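Arrangement and Restraint in the Second Album by Prosholm

Posted January 5, 2026

The second album by the four-piece group Prosholm, titled "Cisneros," has received less attention than its first, and most of the published commentary has dealt with its lyrics. This post considers the arrangements instead, with particular attention to the third track, "Nudham," and to the way the rhythm section supports a melody that remains unresolved for most of its length.

The recording lineup consisted of Beverley Bickerstaff on vocals and rhythm guitar, Tudur Prosser on lead guitar, Toàn Lại on bass, and Trevor Pilkington on drums. Jade Mellor produced the sessions and is also credited with the organ part on the closing track. The first pressing was limited to 800 copies, and the version discussed in this post is taken from that pressing. The later reissue uses a different master, with a noticeably louder vocal.

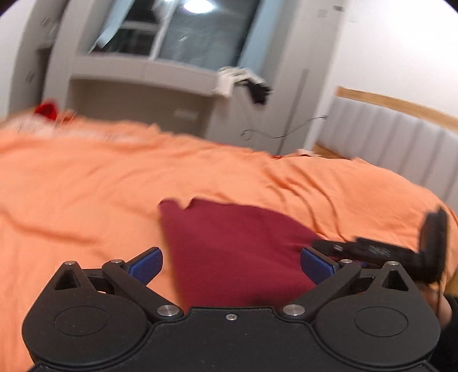 "Nudham" opens with 12 bars of bass and drums alone. Lại plays a descending figure of four notes, and Pilkington answers it on the floor tom, leaving the snare out entirely until the vocal enters. The effect is one of delay. A listener familiar with the conventions of alternative rock will expect the guitars to arrive at the ninth bar, and their absence gives the first line of the verse a weight that the words alone would not carry.

Bickerstaff sings the verse in the lower part of her range. The melody moves mostly by step and avoids the home note, settling instead on the second degree of the scale at the end of each line. Prosser's guitar enters beneath the second verse with a single sustained chord, played with heavy tremolo and very little distortion. It is easy to miss on small speakers. On headphones the chord sits well to the left, and it remains there until the chorus.

The chorus itself is brief - two lines, sung once. Many groups working in this style would repeat it at the end of the song, and an early live recording from June shows that Prosholm formerly did so. The album version moves directly into an instrumental passage, where the bass figure from the opening returns at the same tempo but against a new chord. I regard this as the strongest moment on the record.

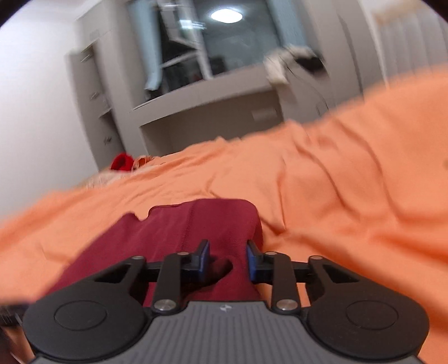 The fifth track, "Zinow," takes the opposite approach. All four players begin together, and the guitars are doubled throughout. Pilkington keeps to a plain pattern on the ride cymbal, and the interest lies in the meter: the verse is built in groups of 11 beats, which the vocal phrasing conceals with some skill. On first hearing I took it for ordinary common time with a pause added. The pause is in fact the last part of the phrase, and the bass plays through it.

There are weaknesses. The sixth and seventh tracks share a key and a tempo, and placing them side by side does neither any service. The string arrangement on the seventh is also mixed too low to justify its presence. A revised running order, with "Zinow" between them, would have given the second side a clearer shape.

Readers who wish to compare the two masters should begin with the opening of "Nudham," where the floor tom has considerably more room around it on the first pressing. The closing track will be treated in a separate post, together with Mellor's organ part and the two shorter pieces that were left off the album.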